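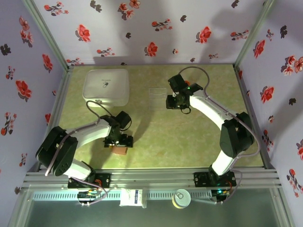
The sample table at Skostent: green top, red and gray floral paper on the walls, clear container toward the back.

Melten card holder - progress report to Trandness
15 March 2022
From: Benedita Correia
To: Ilídio Gouveia

Hi Ilídio,

You asked for something short and readable this time, so I'm skipping the big form and just telling you where we are. The form is coming separately with the receipts, I promise.

First, the room. When you visited in November we were still working out of the hallway and you had to hold your coffee the whole time. We have a proper table now, with the pale green top we talked about, and the wallpaper is up on the walls around it. Yes, it's the flowery one. I know you voted for plain gray, but the red sprigs won and I've grown very fond of them! The paper came out of our own pocket and isn't in the grant accounts, so you can relax about that. The green top is in there, under fittings.

Now the card holder itself. We've settled on the salmon-pink cover with white stitching for the first run. The darker pink looked great on the swatch and kind of tired once it was made up into a whole holder, so we dropped it. Wróbel are cutting and sewing the covers for us, and the clear sleeves go in afterward at our end. The last delivery from them was late by a week but the edges were so much neater than before that I didn't have the heart to complain much (I complained a little).
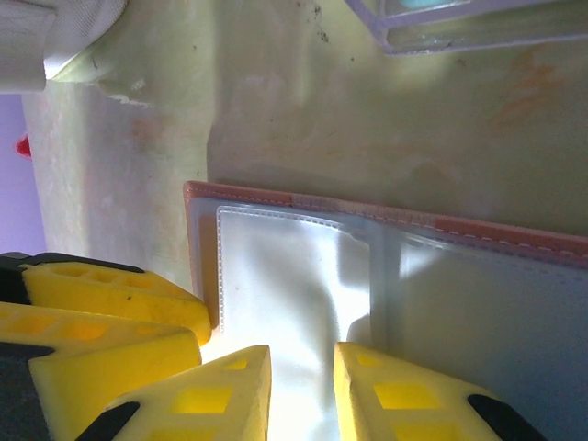

The sleeves are where most of our time has gone, and most of my patience too. A stitched pocket sounds simple until you try to sew through clear plastic. Put the holes too close together and you've basically made a tear-off coupon. Put them too far apart and the pocket gapes at the corner. We went through three stitch lengths before we liked one, and the one we liked was the longest, which means fewer holes and a bit less time on the machine for every sleeve. Wróbel have the setting written down now, so we shouldn't have to go through all that again.

We made 27 trial holders with the new stitch and gave them out to people we know, with a sheet of questions folded inside. The answers are still trickling in. People like the color a lot. Several said the sleeves cling together when the holder is brand new and you have to pinch a page to get it up off the one underneath. I've noticed the same thing with mine. It gets easier after a couple of weeks in a bag, but I don't want the first thing a customer does to be scrabbling at the pages with a fingernail, so we're trying a slightly thicker plastic on the next batch. The sample sheets are paid for and on the way.

The other comment we got more than once was about getting a card back out. A card goes in fine and then sits so snug that you have to bend the page to push it up. My own fix would be a small thumb notch at the top of each pocket. Wróbel think a notch will weaken the seam, and they may well be right - they've been doing this a lot longer than I have. We'll make a few both ways and see. 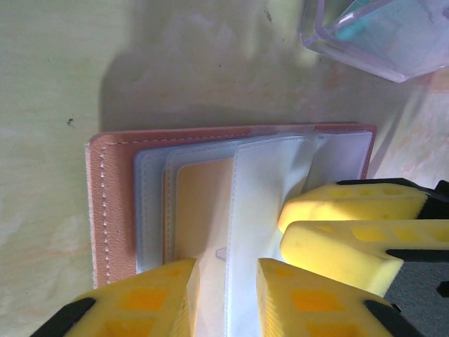 On to money, which I know is the part you scroll down for. We're inside the budget on materials and a little over on postage, mainly from sending covers back and forth while we argued over the stitching. I'd like to move what's left in the printing line over to postage, if that's all right with Trandness. We don't need a printed box for the first run anyway, a paper band will do nicely. Can you tell me if you need a separate letter for that or if this email counts?

What's next:

- Thicker sleeve samples, tested with full pockets and half-empty ones
- Notch or no notch, decided together with Wróbel
- A first small run of 100 holders, to sell from our own website
- A price from Wróbel for 1000 covers, so we know what a bigger order would cost us

The small run is the one thing I'm a bit nervous about. It all hangs on the thicker plastic turning up and behaving itself under the needle. If it doesn't, I'd rather go ahead with the sleeve we have than sit and wait another season, and I'd like to hear what you think about that before I order anything. Your call matters here, it's partly your money!

I can mail you a holder to keep. It'll be salmon pink, I'm afraid, there's no gray one. Send me the address you want it to go to and I'll put it in with the receipts.

All the best,
Benedita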